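Suturing Practice Weekend, Tusville: Gallery

Home > Courses > Galleries > October

The October suturing course was held at the Hultgate training center in Tusville. It was the second course run under the new timetable, with a shorter lecture block and more time at the consoles. There were 14 participants, most of them surgical residents in their third or fourth year, and 20 hours of teaching in all. Inna Kravchuk led the knot-tying sessions. Maksym Hrytsenko ran the needle-handling station and the written review.

This page goes with the course notes, which participants can download from their account. The notes cover needle choice, thread length, bite spacing and the order of throws for the standard instrument tie. Please read them before sending in questions, as most of what we were asked afterward is answered on the first few pages.

Knot tying, instrument tie

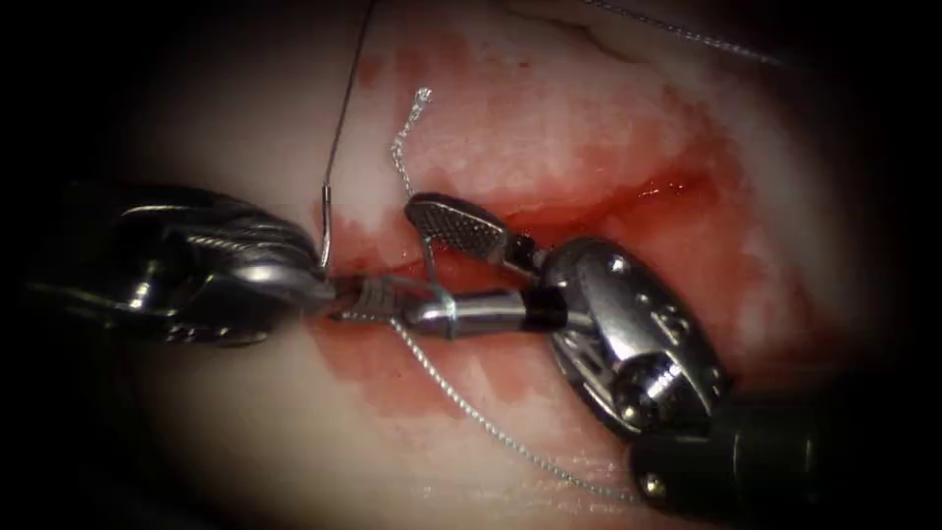
Wraps were the main subject of the second morning. Many participants come in with a good needle drive and then lose time on the first throw, usually from letting the loops slide back up the jaws before the tail is picked up. Dr. Kravchuk teaches keeping the wraps close to the tip, small and snug, as in the coil of suture on the left needle driver, with the second instrument brought in from the other side. The needle can be left resting in the tissue at the edge of the incision during this step if it is stable. Hold the thread by the body and never by the swage, and check the length of the tail before you start wrapping.

Points that came up in the discussion

Tail length. Too long is as much trouble as too short. A long tail has to be pulled all the way through each loop, and it drags on the tissue edge.

Tension. With no feel through the handles, watch the tissue. If the edge blanches or puckers, ease off before the second throw.

Direction. Alternate the wraps on each throw. Several people tied two the same way and had a slipping knot at the bench check.

Light and blood. A film of blood makes dark thread hard to follow. Clear the field first, then tie.

Course information

The written review had a pass mark of 96 points. Scores are posted under your participant number. Anyone who missed a station can make it up at the Vemholm site, which uses the same notes and the same checklist.

The Symonenko reading room keeps a printed copy of the course handbook, shelf number 373. It may be used in the room but not borrowed.

Back to all galleries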